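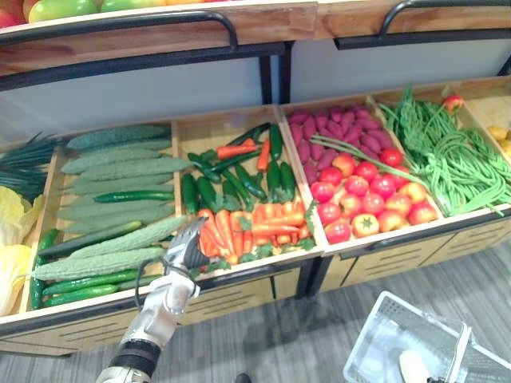

Joonas Niskanen demande si la centrale Tidus peut être raccordée à une arrivée d'eau déjà équipée d'un adoucisseur, et si le rayon doit être fermé pendant la pose. Le raccordement est possible, sous réserve que le piquage soit réalisé en amont de l'adoucisseur : l'eau adoucie, chargée en sodium, réduit la durée de vie de la membrane. Quant à la pose, elle est programmée hors des heures d'ouverture, et le rayon reste accessible à la clientèle.

Centrale de brumisation Tidus
Fabricant : Pellegrini
Distribution et mise en service : Lukodbridge
Famille : équipements pour rayons fruits et légumes

Présentation

La centrale Tidus produit un brouillard d'eau froide destiné au maintien de l'hygrométrie au-dessus des légumes feuilles, des bottes et des herbes aromatiques vendus en vrac. Elle s'adresse aux magasins alimentaires, aux halles couvertes et aux restaurants collectifs disposant d'un espace de présentation en libre-service.

L'eau du réseau est filtrée, osmosée puis fractionnée par ultrasons dans une cuve fermée. Le brouillard est ensuite poussé par un ventilateur basse pression vers les rampes de diffusion. L'appareil ne comporte ni pompe haute pression ni buse, et son niveau sonore convient à une installation en surface de vente.

La centrale est proposée seule ou avec le coffret de régulation Tirar, qui adapte la production à l'humidité mesurée dans le rayon.

Caractéristiques techniques

Principe : nébulisation par ultrasons
Nombre de rampes raccordables : 9
Alimentation électrique : monophasée, ligne dédiée avec protection différentielle
Alimentation en eau : réseau potable, eau froide, vanne d'arrêt accessible
Évacuation : écoulement gravitaire, siphon obligatoire
Carrosserie : acier inoxydable
Cuve : acier inoxydable, angles arrondis, vidange intégrale
Traitement de l'eau : préfiltre, charbon actif, membrane d'osmose, lampe UV
Capacité de traitement de l'eau : 200 litres par jour
Pose : au sol, en réserve ou sous le mobilier
Garantie : 2 ans, pièces et main-d'œuvre

Régulation Tirar

Le coffret Tirar reçoit les mesures d'une sonde d'hygrométrie placée à hauteur des produits. Il commande la durée des cycles et suspend la diffusion lorsque la consigne est atteinte. Les plages horaires se règlent depuis le clavier en façade, et un code d'accès réserve les paramètres d'hygiène au personnel habilité.

Le journal interne enregistre les cycles, les vidanges, les défauts et les interventions. Il peut être extrait sur une clé USB et joint au registre sanitaire de l'établissement. En cas de coupure de courant, les données sont conservées ; la centrale effectue une vidange complète avant de reprendre la diffusion.

Le coffret peut être ajouté à une centrale en service. L'opération ne nécessite pas le remplacement de la cuve ni des rampes.

Produits concernés

La brumisation est recommandée pour les salades, les épinards, les blettes, les poireaux, les radis en botte, les fanes, les choux et les herbes fraîches. Elle est admise pour les carottes, les courgettes et les aubergines, avec des cycles espacés.

Elle est déconseillée pour l'ail, l'oignon sec, l'échalote, la pomme de terre, les champignons, les fruits rouges et tout produit présenté dans un emballage en carton. Lorsque ces références sont implantées à proximité, la rampe correspondante doit être isolée au moyen de son volet manuel. Les étiquettes de prix en papier non protégé sont à exclure de la zone de diffusion.

La brumisation ne se substitue pas au froid. Les produits soumis à une température réglementée doivent être présentés dans un meuble réfrigéré adapté.

Hygiène et entretien

La cuve se vidange automatiquement après chaque période d'arrêt prolongé et au moins une fois par jour. Une désinfection thermique ou chimique est réalisée selon le protocole remis à la mise en service. L'exploitant demeure responsable de la tenue du carnet sanitaire et de la réalisation des analyses d'eau par un laboratoire compétent.

Opérations à la charge de l'établissement :
Essuyage des rampes et des volets avec un chiffon à usage unique
Contrôle visuel du siphon et du tuyau d'évacuation
Relevé du journal de fonctionnement
Signalement immédiat de tout défaut de la lampe UV

Opérations réservées au technicien agréé :
Remplacement des filtres, de la membrane et de la lampe UV
Détartrage de la cuve
Démontage et désinfection des gaines
Étalonnage de la sonde Tirar

L'emploi de produits chlorés concentrés sur la carrosserie est proscrit et entraîne la perte de la garantie sur les parties atteintes.

Installation

Une visite préalable est organisée avant l'établissement du devis définitif. Elle porte sur le cheminement des gaines, la position de l'évacuation, la qualité de l'eau et la circulation de l'air. Les bouches de climatisation orientées vers le rayon doivent être signalées : un courant d'air direct disperse le brouillard et fausse la mesure de la sonde.

Les rampes se fixent sous une tablette, sur un bandeau ou sur un support autoportant. Pour les meubles en bois, Pellegrini fournit des brides avec joint d'écartement. La finition du bois doit être compatible avec une exposition régulière à l'humidité ; cette vérification incombe au fournisseur du mobilier.

La mise en service comprend le rinçage du circuit, le réglage des cycles, un prélèvement d'eau au point de diffusion et la formation du personnel du rayon. Un procès-verbal est signé par les deux parties.

Prix et disponibilité

Centrale Tidus, sans régulation : 2 493 € HT, hors pose et hors rampes
Coffret Tirar, rampes et brides pour meubles en bois : sur devis
Contrat d'entretien : sur devis, selon le nombre de rampes et la dureté de l'eau

Les tarifs sont révisés chaque année en janvier. Les devis acceptés avant cette révision sont honorés au prix indiqué. Le délai de livraison est confirmé à la commande.

Documents fournis

Notice d'installation et d'utilisation en français
Déclaration de conformité
Schéma hydraulique et schéma électrique
Modèle de carnet sanitaire
Protocole de désinfection

Pièces détachées

Les filtres, lampes UV, membranes et transducteurs sont tenus en stock par Lukodbridge. Toute commande doit mentionner le numéro de série gravé sur la plaque signalétique, à l'intérieur de la porte de la centrale. Les pièces électriques ne sont ni reprises ni échangées après ouverture de l'emballage.

Les demandes de visite préalable sont à adresser au service commercial de Lukodbridge, accompagnées d'un plan coté du rayon et de la dernière analyse d'eau disponible.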